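4.2 Setting up the object tracker in Stumstead

This section covers first-time setup of the object tracker for a single arm at a tabletop station. Finish section 4.1 (camera calibration) before you start. The tracker works on wrist views and fixed views of the same table, and both kinds must be listed in the station file.

Wrist view:
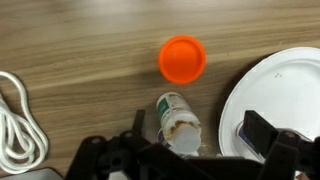
Fixed views:
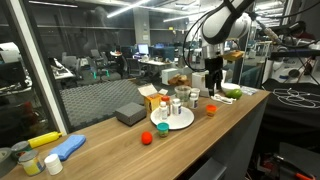
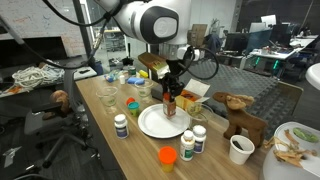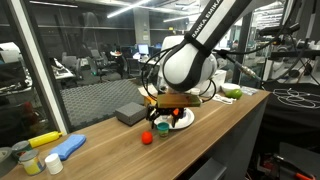

1. Stop any running task and move the arm to its park pose.

2. Open the Girkik panel and choose Stations, then New. Enter a short name with no spaces.

3. Add each camera under Sources. Set Type to Wrist or Fixed. A wrist camera with Type set to Fixed will load without an error, but its object positions will drift as the arm moves.

4. For each wrist camera, open Mask and paint over the parts of the gripper that show in the view. Save the mask with the fingers open, then again with the fingers closed.

5. Draw the table region in every fixed view. Keep the line just inside the table edge. Floor, desks and windows should stay outside it.

6. Set the planner port to 4000. If another program is using that port, change it here and in planner.conf.

7. Press Build Scene and wait for the status line to read Ready.

Note: Clear cups and bottles often come back with poor depth. Turn on Fill Depth for these classes - it is off by default.

Note: An object held by the gripper is moved from the Table list to the Held list. If it stays in both, raise Grasp Hold to 5 frames and build the scene again.

CAUTION: Cables and cords are not added to the collision map. Draw a keep-out zone over any cable lying within reach of the arm before you run a plan.

CAUTION: Do not edit the station file while the planner is running. Changes are dropped at the next save.

If the build stops with error 1772, two sources share the same name. Rename one and repeat step 7.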